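Towel folding

Towel folding is the reduction of a rectangular textile, usually of cotton terry or microfibre, to a compact shape for storage, display or transport. It is carried out in homes, laundries, hotels and sports facilities. The method is chosen according to the size of the towel, the depth of the shelf and the way in which the towel will next be picked up.

Fabric and behaviour

Terry cloth is woven with a ground warp and a second, slacker warp that forms loops on one or both faces. The loops hold air and water, and they also give the cloth its bulk. A terry towel resists sharp creasing, and a fold made by hand tends to open slightly once pressure is removed. Microfibre is knitted or woven from much finer synthetic filaments, usually polyester with a proportion of polyamide. It is thinner for the same absorbency, drapes more closely and clings to itself, so that layers do not slide over each other as readily as they do in cotton.

Most towels have hems at the short ends and either hems or selvedges along the long sides. Hems are denser than the body of the cloth and shrink at a different rate. After repeated washing the edge may become wavy, and two edges that matched when the towel was new can no longer be brought together along their whole length. Where this has happened, the corners are matched first and the surplus is spread along the side.

Folding surface

A flat, smooth surface at waist height is preferred. Laminate, sealed wood and painted board allow the cloth to be drawn into position without catching. On carpet or a bedspread the lower layer is held while the upper layer moves, and the finished fold is often skewed. A pale surface makes the outline of a dark towel easier to judge, although lint from new towels shows on it – a minor drawback in domestic use.

Common folds

The half fold brings one short end over to the other. It is the first stage of most methods and is sufficient on its own for hand towels hung over a rail.

The third fold, sometimes called the hotel fold, divides the width into 3 equal parts. The long sides are turned in one after the other so that both lie inside, and the strip is then folded in half and in half again. It produces a block with one rounded edge facing outwards.

The diagonal fold turns a single corner across the body of the towel. It is used as the opening step of pocket folds and of some decorative forms.

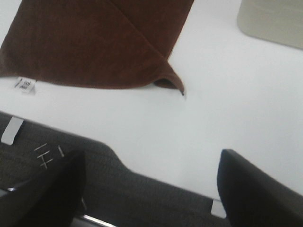 Desmet, household textiles editor

A brown towel with one corner turned over shows the main features of the diagonal fold. The crease stands up as a straight ridge, and the turned panel looks slightly lighter than the layer underneath. At the free point the fabric curls and lifts from the tabletop. Corners of this kind are smoothed down with the palm before the next fold is made, and the hand is moved from the crease towards the tip.

Rolling is used where shelves are shallow or where towels are kept in baskets. The towel is folded in half or in thirds lengthwise and rolled from one short end. A diagonal turn at the far end forms a flap into which the roll can be tucked. Rolled towels are easy to remove singly but take up more depth than a folded block of the same weight.

Labels

Care labels are sewn into a side seam or hem and carry the fibre content and the washing symbols. In folding they serve as a point of reference. A towel laid with its label at the same corner each time will be folded with the same face outwards, and the label can be kept inside the finished block. A label left projecting from the lower edge is usually tucked under at the last fold. Some users cut it off, in which case the washing instructions need to be kept elsewhere.

Storage

Folded towels are stacked with the rounded edge to the front. Stacks of mixed sizes are less stable than stacks of a single size, and bath sheets are normally placed at the bottom. Towels should be fully dry before they are put away. Freshly washed towels are placed beneath those already on the shelf – a practice known as rotation – so that wear is spread through the set.

Commercial practice

In commercial laundries, bath towels are generally folded to a fixed size set by the trolley or linen cupboard. The Urnent laundry at Nutville handles 3,000 towels a day, rising to 4,000 in September, and uses the third fold for bath towels and a single half fold for face cloths. Its folding tables are 830 mm high. The Wedo range of hotel towels has a coloured thread woven into the hem at each third to mark the fold lines.

See also: Terry cloth; Linen cupboard; Napkin folding; Laundry symbol

Last revised 12 Feb 2021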